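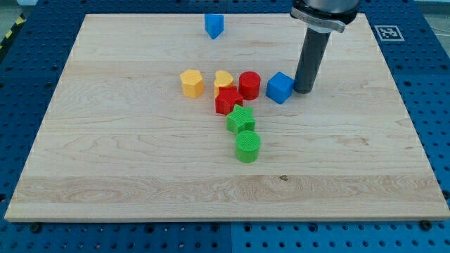

Warum man einem Arm das Verschieben von Klötzen nicht einfach programmiere, wollte Demetrio Marín beim ersten Besuch wissen, die Positionen seien doch bekannt. Für einen einzelnen Klotz auf freier Fläche trifft das zu. Sobald mehrere Teile dicht beieinander stehen, bewegt jeder Kontakt auch die Nachbarn, und die Reibung auf Holz hängt davon ab, wo man gerade ist. Ein Modell, das aus vielen vorgeführten Bewegungen gelernt hat, kommt damit besser zurecht als unsere früheren Regelwerke. Solche Vorführungen zu erzeugen, zu prüfen und auszuliefern ist das Geschäft von Ukulow.

Über uns

Ukulow ist ein Dienstleister für Demonstrationsdaten in der Robotik. Wir nehmen ferngesteuerte Manipulationsaufgaben auf, versehen sie mit sprachlichen Anweisungen und liefern sie als geprüfte Datensätze an Forschungsgruppen und Entwicklungsabteilungen. Eigene Roboter verkaufen wir nicht, ein eigenes Produktmodell trainieren wir ebenfalls nicht. Kleine Referenzmodelle entstehen im Haus nur, um die Qualität der Aufnahmen zu messen.

Das Team besteht aus 19 Personen. Der größere Teil arbeitet im Operatorbetrieb, die übrigen in Softwareentwicklung, Annotation und Messtechnik. Die Leitung des Operatorbetriebs liegt bei Liudmyla Zhuravel.

Was wir aufnehmen

Der Schwerpunkt liegt auf Schiebeaufgaben in der Ebene. Der Arm führt ein zylindrisches Werkzeug knapp über der Arbeitsfläche und bewegt damit Formklötze, ohne sie zu greifen. Der Klotzsatz enthält acht Teile in vier Farben, je zwei pro Farbe. Stern und Zylinder kommen jeweils in Rot und Grün vor, die Anweisung muss also Farbe und Form nennen, wenn sie eindeutig sein soll. »Schiebe den Stern nach links« ist als Anweisung zulässig, wird bei uns aber als mehrdeutig gekennzeichnet und getrennt ausgeliefert.

Typische Anweisungen im Bestand:

den blauen Würfel vom roten Zylinder trennen
den grünen Stern neben das gelbe Sechseck schieben
alle Klötze in der Mitte der Platte zusammenführen
das blaue Dreieck an die vordere Kante bringen, ohne andere Teile zu berühren

Kurze Anweisungen dieser Art lassen sich zu längeren Abläufen verketten. Dafür gibt es das Format Bilyk: Der Operator erhält während der Aufnahme laufend neue Anweisungen und setzt sie um, ohne dass die Klötze zwischendurch neu aufgestellt werden. Die Übergänge sind für das Training wertvoll, weil das Modell lernt, aus ungünstigen Lagen heraus weiterzuarbeiten.

Arbeitsplatz

Alle Stationen sind nach demselben Plan aufgebaut. Grundlage ist ein blauer Lochplattentisch, auf dem eine helle Ahornplatte verschraubt ist. Die Platte bleibt unbehandelt. Wir haben zeitweise mit beschichteten Flächen gearbeitet; die Klötze liefen dort gleichmäßiger, die Modelle kamen anschließend mit Holz schlecht zurecht. Die Maserung stört die Bildverarbeitung weniger, als Kunden gelegentlich vermuten.

Neben der Platte liegt eine quadratische Referenzmarke mit Schwarz-Weiß-Muster. Über sie wird die Lage der Kamera zum Tisch bestimmt. Die Kalibrierung erfolgt zu Schichtbeginn und nach jedem Werkzeugwechsel. Liegt der Rückprojektionsfehler über dem Grenzwert, ist die Station gesperrt, bis die Ursache gefunden ist. Eine nachträgliche Korrektur im Datensatz nehmen wir nicht vor.

Ablauf einer Aufnahme

Eine Sitzung dauert 37 Minuten, danach wechselt der Operator oder macht Pause. Die Dauer stammt aus eigenen Auswertungen: Bei längeren Sitzungen werden die Bewegungen schneller und die Kontakte ungenauer. Aufgezeichnet werden Kamerabild, Sollposition und Istposition des Werkzeugs sowie der Zeitstempel jeder Anweisung. Der Versatz zwischen Bild und Istposition wird je Sitzung gemessen und mitgeliefert.

Die Startaufstellung wird per Zufall vorgegeben. Lockere Gruppen mit einzelnen abseits stehenden Teilen sind darin bewusst häufiger vertreten als gleichmäßig verteilte Klötze – aus ihnen ergeben sich die schwierigeren Kontakte.

Fehlversuche bleiben im Rohbestand. Wird ein Klotz über die Kante geschoben oder die falsche Farbe bewegt, erhält der Abschnitt einen Fehlercode und steht Kunden auf Wunsch zur Verfügung. Für die Erkennung von Misserfolgen werden diese Abschnitte regelmäßig angefragt.

Annotation und Prüfung

Neben den Anweisungen aus der Aufnahme schreiben wir nachträgliche Beschreibungen. Dabei sieht eine zweite Person einen kurzen Ausschnitt, kennt die ursprüngliche Anweisung nicht und formuliert, was darin ausgeführt wurde. Weichen beide Texte inhaltlich voneinander ab, entscheidet eine dritte Person. Das Werkzeug dafür heißt Wundley und wurde im Haus entwickelt. Es läuft im Browser und exportiert in die gängigen Episodenformate.

Jede Lieferung enthält ein Prüfprotokoll mit Ausschussquote, Verteilung der Anweisungstypen und Startaufstellungen sowie einer Liste bekannter Mängel. Der derzeitige Grundbestand umfasst rund 318 Stunden freigegebenes Material.

Standort

Der Aufnahmebetrieb befindet sich in Droltetham. Dort stehen 12 Stationen, davon sind zwei für Kundenprojekte mit eigenem Werkzeug reserviert. Wer eigene Objekte aufnehmen lassen möchte, schickt sie vorab in doppelter Ausführung; ein Satz bleibt als Referenz im Lager. Zulässig sind starre Teile, die sich mit einem Stabwerkzeug verschieben lassen. Flüssigkeiten, Textilien und Lebensmittel nehmen wir nicht an.

Zusammenarbeit

Vor einem Auftrag steht in der Regel eine Probelieferung mit wenigen Sitzungen. Sie verwendet denselben Aufbau und dasselbe Dateiformat wie die spätere Hauptlieferung, damit die Einleseroutinen beim Kunden geprüft werden können. Änderungen an Bildrate, Kameraposition oder Anweisungssprache sind bis zur Freigabe der Probelieferung möglich, danach nur noch als neuer Auftrag. Anweisungen liegen auf Deutsch und Englisch vor, weitere Sprachen nach Absprache.

Operatoren werden bei uns angestellt und nach Stunden bezahlt, eine Vergütung pro Episode gibt es nicht. Die Einarbeitung umfasst Steuerung, Kalibrierung und Fehlercodes. Aufnahmen aus dieser Zeit werden getrennt gespeichert und nicht ausgeliefert.

Der nächste Besuchstermin für Kunden und Bewerber in Droltetham liegt im Oktober. Anmeldung über das Kontaktformular, bitte mit Angabe, ob eine Station selbst bedient werden soll.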